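Workshop forum > Arms, CNC and other moving things
Thread: Kitchen-tidying arm, second attempt. Talk me out of it?

fettler_dan
Evening all. Some of you will remember the thread from February where I said I was done with this. I'm not done with it.

Short version: I've got bench space at the Enley shared workshop and I want an arm that can clear a kitchen worktop. No wheels, no legs, just a fixed arm at one end of a counter, picking things up and putting them where they live. I've put 620 quid into it so far, most of that on a secondhand controller from Sutcliffe and a power supply I probably overbought. No arm yet. I'm working in simulation until I'm convinced the grasping side is worth spending real money on.

The plan is to run Plodow for the motion planning and write my own grasp picker on top. What have I missed?

mudlark77
You've missed the bit where you own an arm.

I'm only half joking. I've watched three people on this board get a lovely demo going in sim and then find that none of it survives a real sponge. A sponge squashes. It sticks to the worktop when it's damp. It comes up at an angle and then you've got it hanging off one finger. Your simulator thinks it's a small brick.

fettler_dan
It's got soft body settings.

mudlark77
Have you turned them on?

fettler_dan
No, they make it run like treacle.

mudlark77
Right.

quillon
I'll stick up for sim a bit. I used Fesatine for a bin sorter in my garage and the reach problems it found would have cost me a gearbox. It's no good for friction, I agree, and hopeless for anything floppy. But for "will the elbow hit the wall" it's worth every hour. Dan, what does your collision set look like? Are you testing on plain boxes and cylinders?

fettler_dan
Boxes and cylinders to start with. I've moved on to proper household stuff now.

old_brace
Before you get on to objects, what gripper? I don't see how anyone picks a gripper without having the stuff in front of them. Two parallel fingers will do a bottle and a box all day long. Give them a cabbage and you'll see the trouble.

fettler_dan
Parallel, two fingers. I know. It's what I can afford and what everybody has models for.

old_brace
"What everybody has models for" is how we end up with a hundred projects that can all lift the same cube.

mudlark77
^ this

quillon
Bit harsh. You can get a parallel gripper round most things if you come at them from the right side. Choosing that side is the hard bit and you can do that in sim.

fettler_dan
OK, numbers, seeing as you'll ask. I ran 3,195 grasp attempts over the last fortnight, single objects on a bare counter. I meant to stop at 3,000 but I left it going overnight. It did well on anything with straight sides. It did badly on the kettle because it kept going for the dome when there's a perfectly good handle, and I've now spent 4 evenings on that handle alone.

mudlark77
What counts as a success? I ask because "lifted off the surface" and "put down where you wanted it" are a long way apart, and people who post totals usually mean the first one.

fettler_dan
Lifted and held.

mudlark77
So we don't know if it can put anything down.

fettler_dan
We don't know if it can put anything down, no. Placing is next. I'm not claiming it works, I'm asking whether it's worth carrying on.

old_brace
Bare counter is the other thing. My counter hasn't been bare since I moved in. Show us one with some clutter on it.

fettler_dan
Fair enough, I've been building that since the weekend. I went for a proper mix: toaster at the back left, wine bottle and a cabbage towards the wall, chopping board, then the white kettle in the middle with an old twin-lens camera next to it. Soap pump and sponge are down at the arm's end. The arm comes in from the right and I've left the brick wall in as a collision object so it can't cheat by going through it.
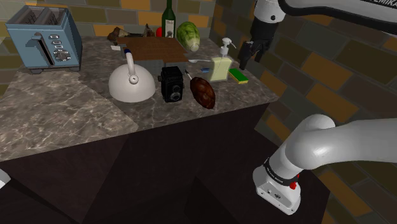 I've kept the sponge as first pick because it's low and close, and I wanted to see what the planner does with a tall soap pump right beside it. The nozzle is the worry. It's a thin bit of geometry and I've had Plodow shave corners off thin things before, so I've padded it by a finger's width. That might be too much. If I pad everything that generously, half the counter becomes no-go and it'll refuse to move at all.

Camera next to kettle is me being awkward on purpose. I want it to have to choose which one to shift first.

quillon
That's a much better test than I expected. Two things. Your base is very near the working area, so watch the elbow when it tucks in for close picks, that's where mine used to fold up and sulk. And I'd pad by object. Pump gets plenty, sponge gets none, wall gets whatever your nerves need.

mudlark77
Better, yes. Still a rigid sponge though. And who keeps a pinecone by the sink?

fettler_dan
I needed something knobbly that wasn't round. It was that or a pineapple.

old_brace
The spoon is the one I'd bet against. Thin, flat on the stone, nothing for the fingers to get under. In real life you'd slide it to the edge and let it overhang. Will your picker ever think of that?

fettler_dan
Not a chance at the moment. It only knows straight down or straight in from the side. I might leave cutlery out of the first version altogether.

old_brace
Then it doesn't tidy kitchens. It moves bottles.

quillon
Moving bottles would be a fine first version. Everything on this board started as something smaller than the thread title.

mudlark77
My advice, for what it's worth. Don't buy the arm. Do placing in sim with the cluttered counter, score it on where the thing ends up, and turn the soft bodies on for the sponge only so it doesn't crawl. If it still looks decent after that, borrow time on somebody's real arm before you spend anything. If it doesn't, sell the controller on here. I'd have it off you for a lathe project.

fettler_dan
You've been after that controller since I bought it.

mudlark77
I have, yes.

fettler_dan
Per-object padding is going in tonight and I'll start on placing after that. Soft sponge as well, if the machine will stand it. I'll post the placing results whichever way they go, with misses counted as misses. Does anyone have Plodow settings for a close-in base that they'd be willing to share? Mine are still the defaults.

quillon
I'll dig mine out. They're for a shorter arm so don't trust the joint limits.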